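Dendham Housing Retrofit Program
Progress report to the funding body, second reporting period

1. Status against milestones

Work in the second period covered the ventilation upgrade and the kitchen storage replacement in the Dendham units. The program covers 130 units in two blocks, Bedoya Court and Wovska House. At the close of the period, 61 units had been handed back to residents with all scheduled items signed off. The target was 70. The shortfall sits entirely in Wovska House and is explained in section 3.

Milestones 1 and 2 (survey and asbestos register) were closed in the first period and are not reported again. Milestone 3 (Bedoya Court, all wet area ventilation) is complete. Milestone 4 (Wovska House, wet area ventilation) is open. Milestone 5 (kitchen storage, both blocks) is open and on schedule.

2. Ventilation

The original bathroom fans in Bedoya Court discharged into the roof cavity. All have been replaced with ducted units that discharge through the eaves. Duct runs are rigid except for the last section at the fan spigot, where the ceiling joists leave no room for a rigid bend. Flow was measured at the grille in every unit on the day of handover. Eight units fell below the specified rate at first test. In six of these the duct had been crushed behind the soffit lining and was replaced. The other two had backdraught dampers installed the wrong way round.

Humidity loggers have been placed in a sample of the completed bathrooms and will stay there until August. Readings to date are not reported. The period includes several weeks when units were vacant, and those weeks need to be removed before any comparison is made.

3. Delay at Wovska House

The drawings supplied at tender show a continuous riser on the north side of Wovska House. When the shaft was opened in February, it was found to stop at the second floor slab, with a fire-rated infill above. The contractor, Rumen, stopped work on the upper floors pending advice from the certifier. The certifier has accepted individual wall discharge for the upper units, with fire collars where the duct passes through the corridor wall. Revised drawings have been issued and core drilling resumed on a Wednesday late in the period.

The change adds no units to the scope. It adds coring, collars and external cowls, and removes the shared roof fan. The net cost is still being priced by Rumen and will be submitted as a variation.

4. Kitchen storage

Existing kitchen cabinets in both blocks are being retained where the carcass is sound. Drawers are being replaced throughout. The old drawers ran on timber cleats, many of which had worn to the point where the drawer dropped when opened. The replacement type runs on side-mounted metal slides, which can be changed without removing the carcass.
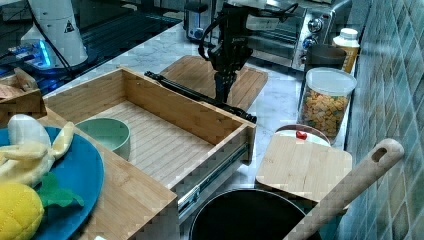
Figure 1. Open bamboo drawer with metal side slide.

A total of 1,667 slide sets has been ordered for the program, including spares. Two deliveries have been received. The second was short of the longer size and the balance is expected early in the next period. Fitting has continued with the sizes in stock — mainly the narrow drawers beside the stove — so a number of kitchens will need a return visit. Return visits are being booked together with the final electrical check to limit the number of times residents are asked to provide access.

Residents raised one recurring complaint, that the drawers would not close fully. The cause was a rear fixing screw standing proud of the slide. The installers now use a flat-headed screw, and the units already fitted are being checked.

5. Budget

Expenditure is below forecast for the period, reflecting the stoppage at Wovska House. No contingency has been drawn. The variation described in section 3 is expected to be met from contingency if accepted. Labour rates under the contract are fixed until completion.

6. Next period

— Complete coring and ductwork on the upper floors of Wovska House.
— Receive the outstanding slides and complete return visits in Bedoya Court.
— Submit the priced variation for approval.
— Collect the humidity loggers and report the results by block.

A revised completion date for Milestone 4 will be provided with the variation.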